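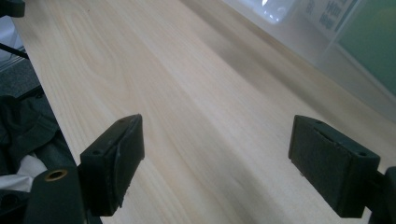
Home | Games | Engine | Downloads | About | Contact

About Navow

Navow is a small studio that makes simulation and strategy games for desktop Linux, Windows and macOS. Four people work on the games full time. Releases are built from a single source tree, and all three platforms get the same version on the same day.

What we make

Petthorpe is a canal management game. The player digs channels, sets lock levels and schedules barge traffic between towns whose demand changes with the season. Water volume is simulated per segment, so a badly placed lock will drain the stretch above it over several turns. The current branch supports maps with up to 7 towns.

Vakby is a turn-based rail freight game for one or two players. It has no campaign. Maps are generated from a seed, and the seed is written into the save file so that a game can be replayed from turn one.

Both games run on Tôn, our own engine. Tôn is written in C and handles rendering, input, audio and save files. The source is published under a permissive license. Game art and music are licensed separately; see the text file in each download.

Who we are

Ngân Mạch: simulation code, build system
Szu-yu Tang: interface, fonts, translation tools
Lihua Bai: art and map design
Cường Đặng: audio, testing, player support

Vinh Đặng wrote the first version of the Tôn path finder and still reviews changes to it part time.

How we release

Each game gets 3 updates a year. Save files from the previous major version can be loaded; older ones must be converted with the command line tool in the download. Test builds are posted when a feature is complete enough to play and may break saves. Keep a copy of your save folder before installing one.

We do not use accounts, ads or online activation. The games write a local log, which is sent to us only if you attach it to a bug report.

Contact

Bug reports go to the tracker, with the version number from the title screen and your graphics driver version. Support mail is answered in about two working days. We do not accept new game proposals at present. Patches to Tôn are welcome and should follow the style notes in the source folder.

Share 7 | Comments 2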